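Mikport Two-Arm Manipulation Club: Frequently Asked Questions
Last revised 27/09/2019

General

What does the club do?
Members program a pair of robot arms to carry out short tabletop jobs, record the attempts, and score them. The work is split between the Mikport bench, where we practice, and the Fladden Open, the student competition we enter each June. Between competitions we run an introductory class for new members.

Who can join?
Any enrolled student. No prior robotics experience is required. You should be able to read and edit a short program in any language. Students who cannot do so yet are asked to complete the introductory class first.

How long is the introductory class?
13 sessions. The first four cover safety, coordinate frames and the teach controls. The middle sessions cover recording and replay. The remainder is project time, ending with a scored run on the current task.

Is there a fee?
No. Members pay for their own travel to Fladden. Lost or damaged fingertips are replaced from club stock.

Do I get course credit?
The class can be taken as an independent study unit if your department agrees before the start of term. Club work outside the class carries no credit.

The current task

What is the task this year?
Packing a pencil case. The case starts open between the two arms, and three items start outside it: a glue stick, a marker and an eraser. A run is complete when all three are inside the tray, in their assigned compartments, and both arms have returned to the park position. Closing the lid is optional and earns bonus points.

Where do the items start?
The rules define a start region on each side of the case. Position and angle inside the region are up to the person setting the table, who must not be a member of the team making the run. Programs that depend on one exact layout score badly for this reason. 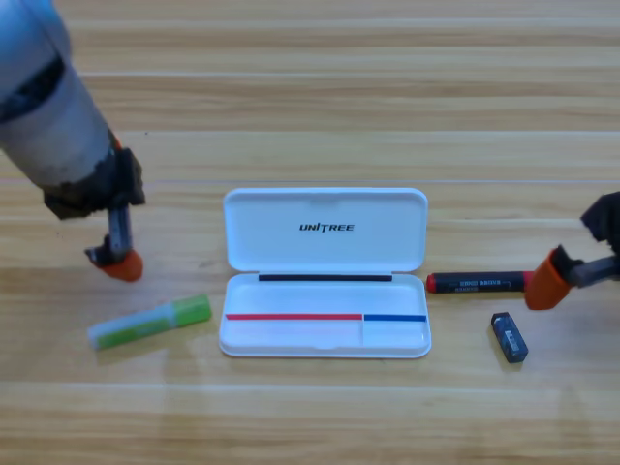
Start regions are not symmetrical, and teams should plan their arm assignments accordingly. The left arm normally handles one item and the right arm two, so the right arm sets the total run time. With the glue stick on the left of the case and the marker and eraser on the right, the usual order for the right arm is marker first, then eraser. The marker lies in front of the open route to the tray more often than the eraser does, and moving it early leaves more room for the wrist. Teams may choose a different order. The order has to be written on the run sheet before the clock starts.

What do the colored strips in the tray mean?
Red marks the long compartment and blue marks the short one. The glue stick and marker go to red, the eraser to blue. An item resting across the divider counts as not placed.

May an item be handed from one arm to the other?
Yes. A handover counts as a single grasp if the item does not touch the table between arms. If it touches the table, it counts as two.

May the case be moved?
It may shift during a run. There is no penalty unless any part of it leaves the center zone. Holding the case steady with one arm while the other places an item is allowed and is common among newer teams.

Scoring

How is a run scored?
Out of 100. Placement accounts for most of the score, with the remainder divided between time, grasp count and park position. The full table is in the Demissie handbook, which the Fladden Open uses as its rule set. Where this page and the handbook disagree, the handbook applies.

What is the time limit?
38 seconds per item at the class level. At the open level there is one limit for the whole run, announced on the day.

What counts as a failed grasp?
Closing the gripper on an item and opening it again without lifting the item clear of the table. Touching an item with the fingers open is not a grasp. Pushing an item into a better position is allowed once per item.

What happens if an item rolls?
If it stops inside the work area, continue. If it leaves the work area, the operator stops the arms, the item is scored as not placed, and the run resumes with the remaining items. The item is not put back.

How many runs do we get?
At the practice bench, as many as your booking allows. For the class assessment, 20 recorded runs, of which the best five are averaged. Aborted runs count toward the 20 unless the fault was in the bench hardware and was logged at the time.

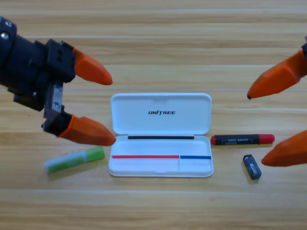
Can a run be repeated if the recording failed?
Yes, once. Check that the log file is growing before you start the clock. A run without a log cannot be assessed, whatever was observed at the table.

Hardware and software

Can we change the fingertips?
Class teams use the standard orange tips. Open teams may fit their own, provided that both arms use the same design and the tips can be removed without tools other than the supplied hex key. Adhesive surfaces are not permitted.

How wide should the gripper open on approach?
Wide enough to clear the item, and no wider. A common error is to approach the eraser with the same opening used for the case lid. The open fingers then strike the item next to it. Set the approach width separately for each item.

What software is used?
Drollavness, the club's own record and replay tool. It stores joint positions, gripper width and operator marks in one log. It runs on the bench computer only. You may export logs and process them on your own machine in any format you like.

May we use a learned controller?
At the open level, yes. At the class level, replay with hand-written corrections is required, so that every team can explain what its program is doing at each step. Training data must come from your own team's recordings or from the shared club set.

The arms stop when they come close together. Is this a fault?
Usually not. The separation check stops both arms if their planned paths come inside the set margin. Over the tray, the margin is easy to violate if both arms place at the same time. Stagger the placements. If the arms stop while far apart, record the error code and report it before restarting.

Why does my replay miss the marker when it was correct yesterday?
Check the home offset first. It is reset at each power cycle and must be loaded again from your team folder. Check next that the gripper was fully open when the recording began. If both are correct, record the approach again. A thin item leaves little tolerance for angular error at the wrist.

Bench use

How do I book the bench?
On the sheet by the lab door, in one-hour blocks. Two blocks per team per week during term. Unclaimed blocks may be taken on the day.

Who may operate the arms?
Anyone who has passed the safety check. Two people must be present: one at the controls, one at the stop button. The person at the stop button does not touch the keyboard.

What should be left on the table after a session?
Nothing except the case. Return the loose items to the task box, put caps back on anything that has one, park both arms and switch off at the wall controller. Report worn fingertips on the log sheet with the arm and finger position.

May I bring my own items for practice?
Yes, with soft or rigid plastic bodies. No glass, no blades, no liquids. Items for scored runs come from the task box.

Competition

How are teams for Fladden selected?
By average score on the class assessment, with ties settled by an extra run on a layout set by the bench supervisor. Each team has three members and may name one reserve.

Will the same task be used at Fladden?
The type of task is the same. Item set and start regions may change, and the Demissie handbook is reissued with the final list before the event. Teams should expect at least one item they have not handled.

Can I watch without competing?
Yes. Practice sessions are open to other students from behind the marked line.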